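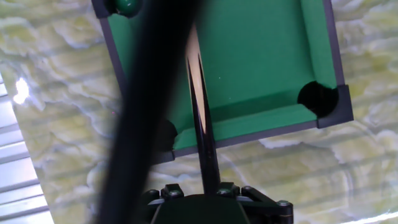
The Pool Cell: Your Questions

I get the same emails about this cell every week, so I'm putting my replies in one spot!

Why does the cue slip in the gripper?
Usually it's grime on the finger pads. I wipe ours every Saturday and check the finger bolts while I'm in there (one always wants a little nudge).

How do you line up the table again after it gets bumped?
I jog the arm to two corner pockets, save both points, and let the Trusa script work out the rest. Then one slow shot with the speed turned way down.

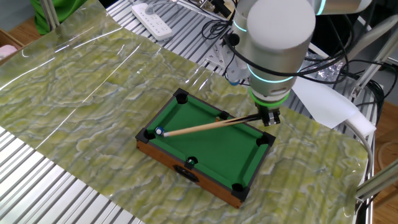
Posted by Nathalie Vermeulen | Praserach workshop notes

Do you secure the cables?
Yes, along the arm, but leave slack at the wrist! I tied mine too tight in October and the wrist joint faulted at shot 3389, right in the middle of a long run. New cable, looser ties, and I haven't had that fault again.

Where do you start the gripper height?

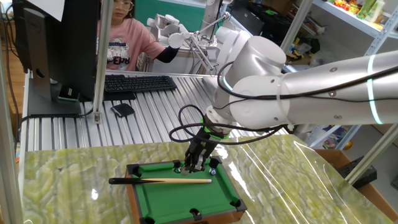

I start high and come down in tiny steps by hand, with no cue in the fingers, until a sheet of paper just drags between the tips and the felt. Then I back off 2 mm and save it. Do it again whenever you change the pads, even if they're the same kind.

Last updated: October
Questions? Use the contact form. © Praserach. Back to top
We use cookies to remember your settings. Accept | Decline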